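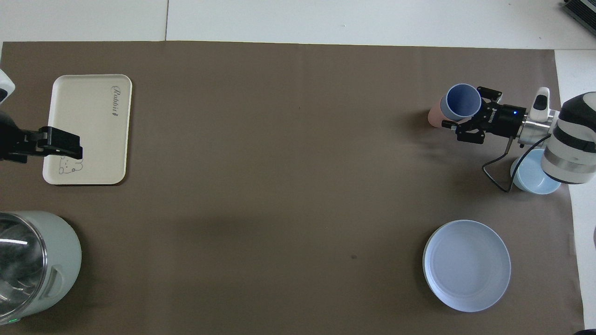
Blue cup and pink cup, both in the right gripper.

Home | Blog | Talks | About

November 18, 2021

So we finally trained the tableware policy on all 2,146 demos! Kenza Lamrani's idea was to toss every run where the operator paused longer than 2 seconds – I was sure we'd miss that data. Nope. The trimmed set beat the full one on cups, and plates came out even. Bowls are still a mess (rims, ugh). Next up is the same filter on the July runs.

Print | E-mail this post

Recent posts
Usside, week one
Why I quit tuning Brinura
The first 2,000 demos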